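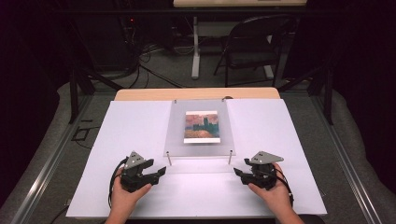
Comment suivre un carnaval de village quand on vient de loin

Publié le 2 février 2019

Chaque hiver, je reçois des messages de personnes qui veulent assister au carnaval de Pirville et qui ne savent pas par où commencer. Le site de la commune donne peu d'informations, et le programme sort tard. J'y suis allée six fois, la première sans rien préparer, et j'ai passé une partie de la nuit dans la salle d'attente de la gare. Je vous explique donc ma méthode. Elle fonctionne aussi pour d'autres fêtes de cette taille. Le français n'est pas ma langue maternelle, alors pardonnez-moi les phrases un peu raides.

1. Trouver la bonne date

Le carnaval tombe en mars cette année, mais il ne faut pas se fier à la date de l'année passée. La fête dépend de Pâques et elle se déplace. Regardez d'abord un calendrier, comptez les semaines, puis attendez la confirmation de la mairie avant de payer quelque chose de non remboursable. Le programme complet est affiché à l'office de tourisme de Dallon, la ville voisine, souvent plusieurs jours avant d'être mis en ligne. On peut téléphoner. La personne de l'accueil lit volontiers l'affiche entière si on le lui demande poliment.

Attention, il y a deux cortèges : celui des enfants l'après-midi, et le grand, avec les masques, après la tombée de la nuit. Beaucoup de visiteurs voient le premier et repartent en croyant que c'est terminé.

2. Réserver le logement

À Pirville même, il y a très peu de chambres et elles sont prises par les familles des participants. Je conseille de dormir à Dallon. La pension Crăciun, où je descends d'habitude, est simple et propre, et le petit déjeuner y est servi tôt. J'ai payé 47 euros la nuit l'année dernière, sans le petit déjeuner. Demandez une chambre sur la cour, parce que la rue est bruyante jusqu'au matin pendant la fête.

Si vous venez à plusieurs, écrivez un seul message pour tout le groupe. J'ai fait l'erreur de réserver séparément avec une amie, et nous nous sommes retrouvées dans deux maisons différentes.

3. Organiser le trajet

La navette de la compagnie Eson relie la gare de Dallon à la place de l'église. Elle compte 100 places assises pour toute la soirée, tous passages confondus, et elles se vendent vite. Achetez l'aller et le retour ensemble. Le chauffeur accepte les billets imprimés ou sur le téléphone, mais le réseau est mauvais au village : faites une capture d'écran avant de partir.

En voiture, on se gare dans le pré derrière l'école. S'il a plu, le sol devient très mou – j'ai vu des gens pousser leur voiture à minuit en costume d'ours. Dans ce cas, mieux vaut s'arrêter le long de la route et finir à pied.
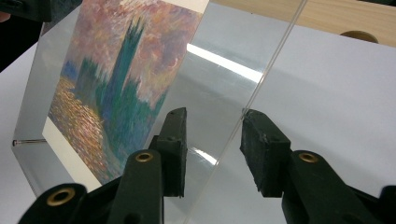

4. Choisir sa place

Le grand cortège part du lavoir, monte la rue principale et fait deux fois le tour de la place. Presque tout le monde attend sur la place, et on y voit surtout des dos. Je préfère le virage en haut de la rue. Les porteurs de torches y ralentissent, les musiciens se regroupent, et on a le temps de regarder les masques de près. Arrivez une heure avant. Apportez quelque chose pour vous asseoir, le muret est froid.

Pour les photos, coupez le flash. Les habitants ne l'aiment pas, et la lumière des torches est plus belle. Augmentez la sensibilité de l'appareil, appuyez le coude contre un mur et prenez plusieurs vues à la suite. Demandez toujours avant de photographier un enfant.

5. S'habiller et manger

Prévoyez des vêtements chauds et vieux. Les masques lancent de la farine et parfois de la suie, et la suie part mal au lavage. Des chaussures fermées sont nécessaires.

Les beignets se vendent devant la salle des fêtes, en espèces seulement. Il n'y a pas de distributeur à Pirville, retirez l'argent à la gare de Dallon. La soupe à l'oignon est servie après le cortège, jusqu'à ce que la marmite soit vide. Si vous prenez la première navette du retour, vous n'en aurez pas.

6. Rentrer

La dernière navette part du même endroit que l'arrivée, mais de l'autre côté de la place. Repérez l'arrêt en descendant, quand il fait encore jour. Si vous avez une question sur les horaires, laissez un commentaire sous cette page, je réponds généralement le soir.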